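Chore robots FAQ – Undholm office trials

Short answers, updated when we get a minute. Last tidy-up was April.

Can a machine do the cleaning yet?

Bits of it. Open floor, yes. Anything with a corner, a cable or a mug on it, not really. Our Undholm site has the Visex floor scrubber out on Tuesday evenings and it does the long runs fine. A person still does edges.

What about glass?

Worst part of the job by a mile. Sensors that are happy with a plastered wall get muddled by clear panels, and a glass door left half open is worse again. We put frosted film on where we can. Film at the wrong height is no help tho – it has to be where the machine is looking.
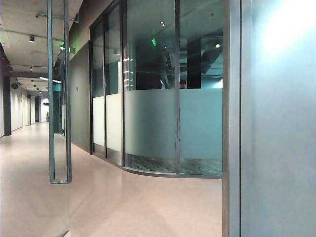
Curved walls are slower too. The scrubber takes a bend in short straight hops and leaves a thin strip, so somebody goes round with a mop after. Plullier say an update is coming. We've heard that before.

Does a shiny floor matter?

Yes. Reflections of lights can read as objects, or as holes. Out of 131 logged stops, 16 were put down to glare. Dimming the lights helped, but then people complained.

Can it open doors?

No. The Gulyás arm can pull a handle in the workshop, on a door it knows. Don't plan round it. Prop doors open or leave them shut, not in between.

Will it wipe the glass?

Not yet. 2 attempts, both smeary. Cloth and bucket for now.

Is it safe with people about?

It stops for legs. Slow, beeps a lot. Please dont step over it.

So is it worth having one?

If you've more than 200 metres of plain corridor, probably. Small office with lots of rooms – no, get a decent mop. Same answer for most homes, sorry.

What about washing up, laundry, bins?

Bins maybe next. Folding is miles off. Washing up we haven't tried and arent planning to.

Can I book a visit?

Use the form on the contact page. Mornings are best, before 10.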